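Section 4: Setting up a polling station

This section is for presiding officers and poll clerks working at council elections in the Draltport area. Read it with Section 3 (Collecting your ballot box) and keep it with you on the day. It replaces the version dated September 18, 2022.

4.1 Before you leave home

1. Check that the number on your ballot box matches the number on your appointment letter. If it does not, ring the elections office straight away. Do not swap boxes with another presiding officer.

2. Open the sundries bag and tick off the contents against the printed list on the inside flap. You should have pencils, string, sealing tags, tape, the large-print notice, the tactile voting device and the blank incident log.

3. Count the ballot paper books. Do not break the wrapping on any book until you are inside the polling station. Write the first and last numbers on the ballot paper account.

4. Put the ballot papers, the register and the corresponding number list in the lockable case. These stay with you. They must not be left in a car, even for a few minutes.

Note: The register for Osudholm ward has 1,981 electors and is split between two stations in the same building. Station A takes the first part of the street list and Station B takes the rest. Make sure you have the right half.

4.2 Arriving at the building

1. Arrive by 6.15 am. The keyholder has been asked to open the doors by then. If the building is locked at 6.30 am, ring the keyholder first and then the elections office.

2. Walk the route a voter will take, from the pavement to the place where you will put the ballot box. Move anything that could trip someone.

3. Put up the "Polling Station" signs so that they can be read from the road in both directions. At Fitia Hall one sign goes on the side gate, as many people come in from the car park.

4. Unlock the ramp gate if there is one. Check that the ramp is firm at both ends.

5. Take down or cover any poster, leaflet or notice inside the building that mentions a candidate, a party or a matter being argued over locally. Put anything you take down in an envelope and return it to the building's staff after the close of poll.

Caution: Do not prop open a fire door. If a door will not stay open by itself and is not a fire door, use the wedge in the sundries bag.

4.3 Laying out the room

1. Place your table so that you can see the entrance, the booths and the ballot box from your chair.

2. Put up the booths with their backs to a wall and away from windows. Nobody should be able to walk behind a voter who is marking a paper. The low booth must have clear space in front of it for a wheelchair to turn.

3. Tie one pencil in each booth. Leave enough string for both left-handed and right-handed voters.

4. Fix the "How to vote" notice inside each booth and one copy on the wall near the door.

5. Put the ballot box on a chair or low table, within reach of someone sitting down. It should be between the booths and the exit, so that voters pass it on the way out.

6. If two stations share a room, keep the two ballot boxes well apart and put the station letter on the front of each. A paper placed in the wrong box will still be counted, but it makes both accounts wrong - and the count team will have to trace it.

Note: The Barroso folding booths have a locking bar at the top rear. Push it down until it clicks. If the bar is missing, tape the two side panels to the back panel and record it in the incident log.

4.4 Sealing the ballot box

1. Do this just before 7 am and not earlier.

2. Show the empty box to anyone entitled to be present, including polling agents and the first voters if they are already waiting.

3. Close the lid and thread a numbered tag through each fixing point. Leave the slot open.

4. Write the tag numbers on the seal record and sign it. Polling agents may note the numbers if they wish.

5. Open the doors at 7 am by the time on your phone, not by the clock on the wall.

Caution: Once the box is sealed it must not be opened at the polling station for any reason. If a voter drops something else into it by mistake, take their name and telephone number and tell the elections office.

4.5 If you are running short of supplies

Each station is given ballot papers in books of 300. If you open your last book before 6 pm, ring the office and ask for more. The visiting inspector carries spares of everything else. Station 27 has been given one extra book, as 724 new electors have been added there with the new housing.

4.6 Who to contact

Macarena Bravo is the lead inspector for all Draltport stations and will visit each one at least twice. Her number is on the back of your appointment letter. For questions about a voter's entry in the register, ring the elections office and keep the voter with you while you call. Write the time and the answer given in the incident log.

Section 5 covers issuing ballot papers, proxies and spoilt papers.

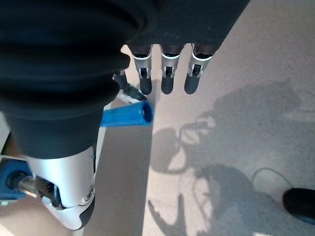

Fig. 4 - Robotic hand with dark fabric covering, over carpet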